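How to Fix a Door That Sticks (Before You Plane Anything)

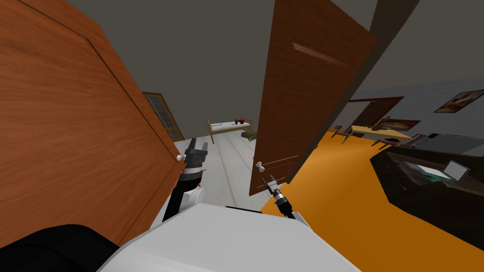 Two wood doors with round white knobs, one of them standing open.

Most advice on sticking doors starts with a plane. I don't trust it. A plane takes wood off for good, and plenty of doors that bind in August swing free again by February. Try the cheap fixes first.

Find the rub

Close the door slowly and watch the gap along the top and the latch side. Slide a strip of paper through it. Where the paper grabs, mark the spot with a pencil. Some guides tell you to coat the edge with chalk or lipstick. It works, I suppose, but then you have lipstick on your door frame.

Check the hinges

A door that rubs at the top corner on the latch side usually has a loose top hinge. Snug the screws by hand. If one just spins, take it out and put in a 3 inch screw that reaches the stud behind the jamb. Go slow with this one - a few turns too many will pull the jamb over and give you a new problem.

The toothpick-and-glue trick for stripped holes gets repeated everywhere. I've had it hold on a closet door and fail on a heavy one. Use a glued dowel if the door weighs anything.

Try wax

For a light rub, run a plain candle along the marked edge. The Kultis door stick costs more than a candle and I could not tell the difference. Trimau sells a spray that claims 1000 openings per coat, and I would like to know who stood there.

Sand, then maybe plane

Still sticking? Wait for a dry spell if you can. Then sand the marked area with 80 grit on a block, checking the fit every few passes. Only reach for the plane if sanding gets you nowhere, and work from the corners in toward the middle so you don't split the end grain.

Seal what you cut

Bare wood soaks up damp air and swells. Paint or varnish the edge the same day, and do the top of the door while you're up there. Painters skip it all the time.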